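Subject: Re: [packing-list] Cord and instruction sheet, which goes in first?

On packing order, somebody in Skidville wrote:

> We send out small desk lamps in plain cardboard boxes with a lid
> that folds up at the back. Right now the power cord goes in first
> and the instructions get laid on top, and by the time the box is
> opened the paper has a big dent in it. We have 300 of these to
> get through in June and I would love to settle on one way of doing
> it before we start. Do people put the paper under or over? And does
> anyone have a good way to keep the cord from springing open?

Oh, I am so glad you asked this one! Paper under, every time. I was an "instructions on top" person for years, and then I packed an order of 142 boxes for Mellora with the sheet at the bottom and never went back.

Fold the sheet so it lies flat on the floor of the box with the print facing up, then set the coiled cord right on it. The paper stays flat because it has the whole bottom of the box to rest on, and people still see it the second they open the lid – there is always some print peeking out around the loops.

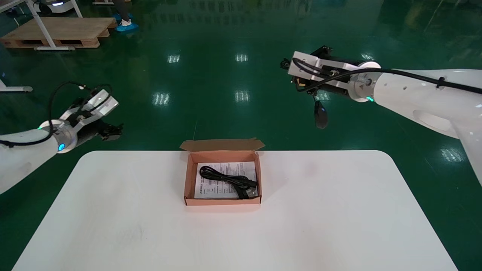
As for the coil, make your loops a little smaller than you think you need. A cord that has to be pushed into the box will fight you, and one that drops in will mostly stay where you put it. I leave the plug end for last and lay it to one side of the bundle, toward a front corner, so the prongs aren't sitting in the middle of everything. If yours are stiff, a paper band does fine. I used Ciseleck ties for a while and liked them, but they add up on a big order and you end up finding them all over the house.

The other thing that changed my life (okay, my June) was working on a clear table. One box, one sheet, one cord, and everything else waits on a cart off to the side. I set the box at the far edge with the lid standing up behind it, so the flap is out of my way and I can reach straight in. A white table is lovely for this because a black cord shows up on it right away. Rounded corners too, if you get to choose! My hips are grateful.

And please look at your floor before you look at anything else. I know that sounds odd for a packing question, but small parts roll, and on a plain shiny floor you can find them without crawling around. A single dark color, no pattern, no mats. I'm a big fan of green epoxy. It does show smudges and the odd scratch, and I have made my peace with that. 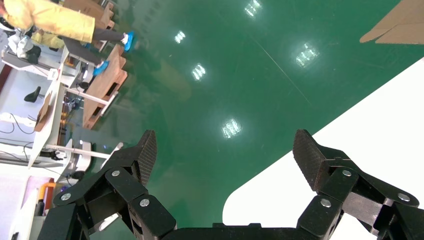 Glossy green floor with the ceiling lights showing in it, and a faint scratch.

I tried the same order of packing on a Claeys job later on, 1,655 boxes over 6 weeks, and the only change I made was folding all the sheets the night before. Do that if you can. Folding and coiling use your hands so differently that switching back and forth slows you way down, and a stack of folded sheets waiting for you in the morning is a wonderful thing to see.

One question back to you: do your lids bend at the top when they're left standing open? Mine do a bit, and I'd love to know if a heavier board is worth it. Also, how long are the cords? If they're over arm's length I have a different way of starting the coil and would be happy to type it up for the list.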